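I have decided to become a person who folds T-shirts properly. I am 43 and the drawer no longer shuts.

Shobha Kaimal, who I used to share a flat with, can do one in three moves. She showed me. I nodded throughout and took in none of it.

First evening: some 20 shirts, all folded, no two the same size. The pile leaned like a pub regular. 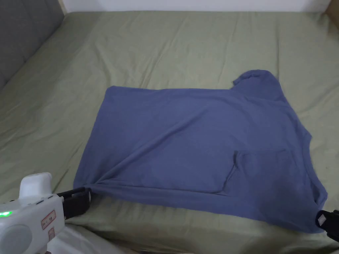

Folding on a bed is the beginner's mistake, according to Shobha. I don't own a table long enough, so the green sheet it is. The blue one has a crease running corner to corner and a collar that stands up like it's got something to say. I've smoothed out worse – mostly in January, mostly jumpers.

Drawer update: shuts if you lean on it. Socks have been rehoused.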